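Colico tidy-up project: progress report
September 14, 2026
To: Dewanti Pangaribuan, Vasano small grants
From: Hideaki Kuroda

Hi Dewanti,

Thanks for being patient with me. I know this one is landing on your desk later than I promised, and I'd rather send you something with real numbers in it than the two hopeful paragraphs I had ready before the summer break.

You asked me last time to skip the jargon and answer the question your board keeps asking, so I'll start there. Can a machine clear up after people yet? Empty the junk drawer, sort the returns bin at the back of a hardware store, put the stapler back where the stapler lives? My answer is "some of it, slowly, if you don't mind a few things getting left behind." That's a better answer than I had in the spring, and I'm pretty happy about it, but I wouldn't fire anybody or sell your broom.

What we did this period

Most of our time went into picking things up out of a bin. I know it sounds small! But nearly every chore your board listed (dishes, toys, laundry, stock returns) starts with getting hold of one thing that's sitting next to other things, and if that part doesn't work the rest is just an expensive arm waving around.

We bought 64 everyday objects for the test set, mostly from the discount store down the road from the Subramaniam building, plus a few from people's desks. Office stuff, kitchen stuff, tools, a couple of bath toys. The arm got 1,879 tries at them over the period. For each try we tip a handful into the bin, let the arm choose what to go for, and write down whether it came up with something and still had it at the drop-off point. If it drops the thing on the way, that's a miss. I was strict about this because I've read too many reports where "picked up" means "touched."

How it's going by kind of object

Blocky things are close to solved. Erasers, small boxes, bars of soap: the fingers come down on both sides and up it goes. I'd let it do those while I went to get coffee, and I have.

Round and long things are next. Flashlights and markers roll when a finger brushes them, and then the arm closes on air where the thing used to be. We fixed a good part of that by having it look again right before it closes. It costs a little time on each try and I think it's worth every bit of it.

Thin-walled things are where I'm still losing sleep. Clear plastic cups are the worst of the lot. The depth camera looks right through them, so the software either thinks the cup isn't there or thinks it's somewhere a couple of inches behind where it is. Then if it does get a grip, it sometimes squeezes too hard. We've gone through a lot of cups. (You'll see them in the receipts, under consumables.)

And then there's anything with a hinge. Staplers, scissors, tongs, those folding measuring sticks. A closed stapler is an easy pick. An open one is a different object as far as the software is concerned, and it changes shape again when you lift it by one arm. I hadn't planned for this at all when I wrote the proposal, and I should have, because a home is full of things that fold.

How that compares with a person

I did the boring thing and timed myself. Clearing 25 objects out of the bin took me less time than it takes the arm to do its first few, and I was talking on the phone. So on speed, we aren't in the race. Where the arm looks better is in the long dull stretch after hours. It doesn't get sore shoulders and it doesn't wander off. If you're a shop owner with a bin of mixed returns and a whole night to get through it, slow might be fine. If you're a parent with toys on the floor and guests coming, it won't be.

The other gap is judgment. When I clear a bin I know without thinking that the cup goes to the kitchen and the flashlight goes in the garage. Our setup can name most of what it picks up, but where it belongs is still a list I typed by hand. Every house would need its own list, and my own family can't agree on ours. 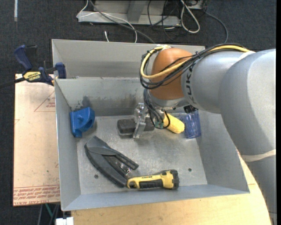 The arm at the bin, gripper over a dark block. The open stapler and the yellow flashlight are down front, with the ribbed plastic cup at the back right.

Things that went wrong

The gripper wiring was a headache. With so much cable riding on the arm, we had to slow down some of the bigger wrist turns, and I'd like to reroute the whole bundle before we try anything faster. Vider quoted us for a proper cable guide and I've put it in the budget for next period. If you'd like me to get a second quote first, just say so.

We also lost the better part of two weeks to a calibration problem that I blamed on the software, then on the camera, and finally traced to one loose bolt on the camera mount. I've added it to the morning checks. I'm told everyone does this once.

Money

We've spent 40 percent of the grant so far, a bit under plan, mainly on account of the second camera coming in cheaper than I'd budgeted. I'd like to move what we saved there over to the cable guide and a set of softer fingertips for the cups. I don't need any extra, only your okay to shift it between lines.

What's next

First, the cups. I want to try the softer fingertips together with a side view, so we aren't relying on a camera that can't see the thing. Second, hinged objects, starting with the stapler in every state from shut to wide open. After that I'd like to take the arm's favorites (the blocky ones) and have it put them away in an actual drawer, opening and closing included. I expect the drawer to be harder than it sounds.

One question for you: would your board rather see the drawer or the returns bin at the next visit? I can get one of them into decent shape by then, probably not both. If I don't hear back by the end of September I'll go with the returns bin.

You're welcome at Colico any time before that, too. Wear something warm, the lab's air conditioning only has one setting.

Best,
Hideaki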